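Route News and Passenger Information

Frequently Asked Questions: Mudgway–Jornville Service

When does the new service begin?
Idari will operate its first flight between Mudgway and Jornville in December. Reservations are open through the airline's website and at the airport ticket desk.

How often will the flights operate?
There will be 11 round trips per week during the winter schedule. Morning departures leave Mudgway at 7:40 a.m.

Does this replace the Mestthorpe route?
No. The Mestthorpe route will continue on its present schedule. Passengers may connect at Mudgway on a single ticket, and checked bags will be transferred to the final destination.

How many seats will be available?
The winter schedule provides 1,742 seats per week in both directions combined. Additional capacity — nearly 600 seats — may be offered during school vacations, subject to approval of airport slots.

What baggage is included?
Each fare includes one cabin bag and one small personal item. Checked bags may be added until check-in closes. Coats and sweaters carried over the arm are not counted as baggage.
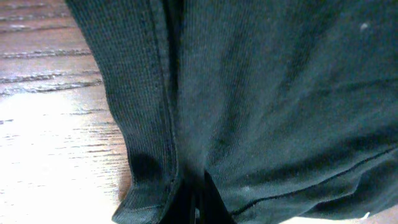

Fletcher McPhee writes that the connection time at Mudgway looks short for families traveling on to Mestthorpe, and asks whether a later flight may be used at no charge. Passengers on a single ticket who miss a connection owing to a late arrival will be rebooked on the next available flight without a fee. Separate tickets are not covered.

Can reservations be changed?
Changes are permitted up to two hours before departure. Any difference in fare must be paid when the change is made.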